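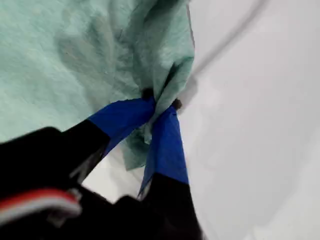 *Mint-green fabric, gathered at one side*

## Do I have to report a merit scholarship from one college to the others I applied to?

Asked by Pei-shan Mak, 26 December 2020

My daughter got into Bundent early with a $3,120 merit award. She's still waiting on Tsao and two others. My mother-in-law says we're legally required to tell every school, and she also says the SAT is graded on posture. Who's right? The aid form has a box for "outside awards" and we've left it blank so far.

**3 answers**

**Szu-yu Huang**

Leave it blank. An outside award is money from somebody who isn't a college: the Rotary, a credit union, the essay contest with 1,000 entries and a $400 prize. Merit money from Bundent only exists if she goes to Bundent.

What you can do is wait for Tsao's offer and then send the aid office a polite letter with the Bundent one attached. Ask for a "review." Don't say "negotiate," they get the vapors. 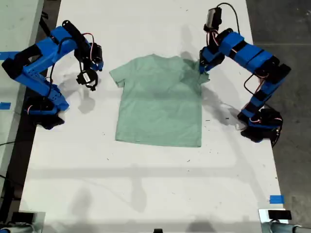
Keep the letter to one page and have your daughter sign it. We did this with our son and they came up $400 a semester, which covered his books and a small part of his laundry habit.

**Siu-ming Yen**

my cousin reported everything and got in everywhere so I would report it

**Grethe Vídalín**

Szu-yu has it. One thing to add: check whether the award needs a minimum GPA to renew. Ours did, on page 2, in type suitable for ants. Also ask if accepting it early commits her to anything. I can't help with the posture.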